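Grurnurico: Lerncombe (Remastered Vinyl Box Set)
Drekcombe Records
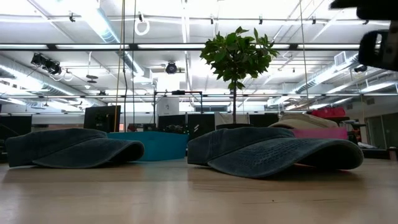
Lerncombe is the third studio album by Grurnurico, reissued as a four-disc box with a new lacquer cut and the full set of studio demos. The edition is limited to 1090 hand-numbered copies and will not be repressed in this configuration. It is sold in two versions with identical audio contents: the standard box, and the bundle, which adds a pair of visors in washed blue-gray denim with stitching along the edge of the brim. The visors ship in a separate mailer so that the box corners are not loaded in transit. They are not sold individually and cannot be added to a standard order after checkout.

Status: In stock
Release date: March 30, 2022
Format: 4 x LP, 12-inch, 33 1/3 rpm
Edition: 1090 copies, numbered on the base of the box
Packaging: Rigid slipcase, four printed sleeves, booklet

Contents

LP 1: Lerncombe, original album, remastered
LP 2: Lerncombe, instrumental mixes
LP 3: Studio demos
LP 4: Live recordings, previously issued on cassette only
16-page booklet with lyrics, session log and tape box scans
Download card for all four discs

Source and mastering

The album was transferred from the original half-inch stereo master tapes. One song, the closing track on side B, exists on the master only with an early fade. The full ending was taken from the safety copy and joined at the last chorus. There is a small rise in tape hiss at the join, audible on headphones. It has been left as it is, without noise reduction.

Mastering and lacquer cutting were carried out at Sjöberg. The earlier CD edition was heavily limited. For the new cut the limiter was bypassed and the overall level is lower, so listeners comparing the two will need to raise the volume for the vinyl. Bass content is summed to mono at the low end for tracking reasons. No other equalization was applied to LP 1 apart from a slight cut in the upper midrange on side A.

The instrumental mixes on LP 2 are the original mixdowns made during the album sessions. They are not vocal-removed versions of the final mixes, and several differ in length from the album tracks. Guitar overdubs are missing from two of them.

The demos on LP 3 come from four-track cassette. Speed was corrected against the tuning of the bass guitar. Dropouts in the left channel on side E remain. The live recordings on LP 4 were taken from the mixing desk and contain very little audience sound. Total running time for LP 4 is 60 minutes, 30 per side. Sides of this length have to be cut at a reduced level.

Side labels

Sides are lettered A through H in playing order. On the test pressings, the labels for sides E and F were reversed. The fault was corrected before production and does not affect any numbered copy.

Pressing

All four discs are pressed on 180-gram black vinyl. No colored variant exists. Inner sleeves are paper with a polyethylene lining. The matrix number is etched in the run-out area of each side, followed by the side letter.

Light scuffs from insertion may be present on new discs and are not considered a defect. Warps that cause the stylus to skip, off-center pressings and non-fill are considered defects, and the affected disc will be replaced on its own. Please do not return the complete box for a single faulty disc.

Download card

The card is inside the booklet. The code gives access to 24-bit WAV and MP3 files of the complete set. It can be used on two devices. The files are made from the same masters as the vinyl, without the low-frequency mono summing.

Visors (bundle version only)

One size. Spot clean with cold water and mild soap. Washed denim varies in shade, and the two visors in a bundle may not match exactly. Unworn visors may be returned only together with the box.

Shipping

Orders placed for the February preorder have all been sent. Current orders leave the warehouse within three working days. The standard box travels in a double-wall carton with corner protection. Bundle orders are sent as two parcels under one tracking number, and the parcels may arrive separately. Box numbers are assigned in packing order and cannot be requested.

Returns

Sealed boxes can be returned within 30 days of delivery. Opened boxes are accepted only in the case of a defect as listed under Pressing. Include the box number and the matrix number of the faulty disc in your message, along with the side and track where the fault is heard.

Related items

Grurnurico: Lerncombe, single LP, black vinyl
Grurnurico: Lerncombe, CD, earlier master
Drekcombe Records: replacement inner sleeves, pack of 16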